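Foro Senderos y Mochilas > Equipo > ¿Qué lleváis en una mochila de día?

marmota_lenta
domingo, 28 de julio de 2019
¡Hola a todos! En mayo hice mi primera ruta larga, la subida a Pindari, y volví enganchadísima. Son 17 kilómetros y llevé de todo: dos forros, comida para un regimiento, hasta un libro (¡que ni abrí!). Ahora quiero hacerlo bien. ¿Qué metéis vosotros para un día de verano?

Raffaele Mazza
¡Bienvenida al vicio! Yo voy con una de 20 litros y me sobra sitio. Agua, cortavientos fino, frontal, algo salado y una venda. El frontal va siempre, aunque salga a las 9 de la mañana.

pepa_cumbres
Pues yo discrepo con lo de los 20 litros. Con niños eso no da ni para los bocadillos. Además, los colores vivos me encantan, se ven de lejos entre los pinos. Una naranja y verde azulado como esta me parece preciosa: 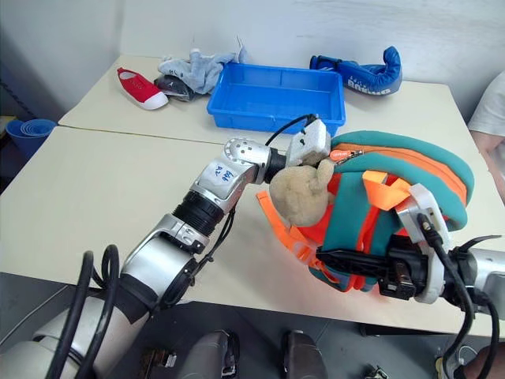 Mi lista, en orden de entrada a la mochila:

1. Chaqueta impermeable, al fondo.

2. Comida en una bolsa de tela.

3. Agua, litro y medio por persona.

4. Botiquín y crema solar, arriba del todo.

Raffaele Mazza
¿El impermeable al fondo? ¡Ni hablar! En Gromutcombe me cayó una tormenta en dos minutos y, si tengo que vaciarlo todo, acabo empapado.

pepa_cumbres
En julio me arriesgo, jaja. En otoño te doy la razón.

tresbastones
Yo peso cada cosa en la báscula de cocina. Quitando tonterías bajé 500 gramos, y se nota muchísimo en la última cuesta.

marmota_lenta
¡Qué maravilla de respuestas! Me quedo con el frontal y con el impermeable arriba (perdona, Pepa). El sábado pruebo en el lago y os cuento.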